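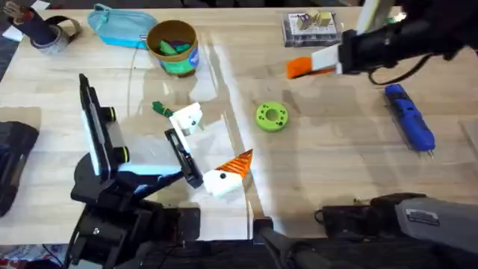 What does the Jirnell kit cost a teaching lab in its first year?

The list price plus the Stemo support plan, which the order form ticks for you. Untick it and you still get the manual, a document of 124 pages in which the word "simply" does a great deal of work.

Unit 2: Reading a vendor's offer

Jirnell sells a two-arm tabletop package. Compare the sales sheet with what Oksana Kravchuk's group wrote down in February:

Setup time. Sheet says "an afternoon." Her group started on a Thursday and would prefer not to discuss it.
Finger life. Sheet says 1,000 grasps. It is silent on grasps of what. A foam cube and a brick both qualify.
Spare parts. Printed parts come as files. You supply the printer and the patience.

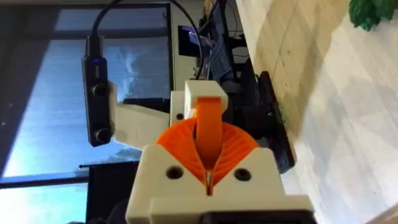
Warranty is the next line people skip. Jirnell covers motors and gearboxes for 11 months, a number chosen by someone who has met a calendar. Anything you printed yourself is your own problem. Zerkby offers a longer term but wants the arm mailed back in its original box, so find out who threw out the box.

For next class: read the Quartey quote and mark every claim you could test in our lab with a ruler and a stopwatch. Bring two. Arne Lenz has the paper copies. Questions about grading go to Montserrat Lozano, before noon.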